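Flondside group trains robot hands on ordinary desks

A research group at Flondside has published results from a study in which a robot arm learned to handle plugs and other small objects on untidy desks from recordings made by people, with no robot present while the recordings were made.

The study, called Clokurent, used a hand-held gripper with two fingers and a camera fixed behind them. A person holds the tool, reaches for an object and moves it, and the camera records the job from close to where a robot's own camera would sit. The recordings are then used to train a control program, which is loaded on to an arm fitted with the same pair of fingers.

The group collected 3,090 recordings in 244 homes and small offices. People taking part were asked to leave their desks as they were. Earlier work by the same team had used a bare table in the laboratory, and the programs trained there did badly as soon as a cable or a bottle came into view. 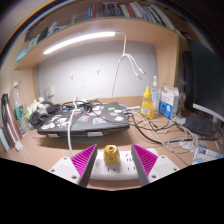

Plugs were chosen as the main task because they are awkward for machines. The fingers have to close squarely on a small block, often with a wire or another plug close by, and a grip that is slightly off will twist the plug in its socket. In the laboratory version of the task the socket strip was screwed down. In the homes it was free to slide, and people dealt with this in different ways. Some pulled straight up, and others rocked the plug a little first.

The paper compares two ways of using the recordings. In the first, every recording was given equal weight. In the second, which the group calls Hundska, the program was trained more heavily on the last moments before the fingers closed, where most of the earlier failures had happened. The arm was then tested on desks that did not appear anywhere in the training set.

With equal weighting the arm completed nearly half of its attempts. The second method did better on every desk tested, and the gap was widest on the desks with the most cables. The authors say the arm was also less likely to stop halfway and start again, a fault that had made the first version slow.

Changing the number of recordings from each home made less difference than expected. A program trained on a few recordings from many homes beat one trained on many recordings from a few homes, even when the total was the same. The group now asks people for no more than 8 minutes of work at each desk before moving on.
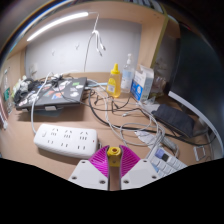

Rajeshwari Pinto

Lighting was a further problem. Lamps fixed under shelves gave a bright patch at the top of the picture and left the front of the desk darker, and the first programs tended to misjudge depth under these conditions. The team altered the brightness of the recordings at random during training and reports that this removed most of the errors. Clear bottles and plastic bags remain difficult, and the paper lists them as the most common cause of a wrong movement.

There are limits to the work. The arm was tested only with plugs, bottle caps and small boxes, and it had no sense of touch, so it could not tell when it was squeezing too hard. Sockets were switched off at the wall for all robot tests. The group did not try removing a plug from behind furniture, or any task that needs two hands.

The tool itself has been changed 3 times since the project began. The current fingers are ridged on the inside, after smooth ones were found to slip on rounded plastic. The mounts were also moved outwards to give the camera a clearer view between the fingertips, and this meant that the recordings made with the oldest version could not be used.

Patwary, the workshop that makes the fingers for the group, will supply a further batch for the next stage. That work is due to start in May and will look at tidying jobs that take several steps, such as unplugging a charger, coiling its lead and putting it to one side.

The group plans to release the recordings to other researchers once names, letters and screens have been blurred – a job that is being done by hand and is still under way. The training code is already available on request.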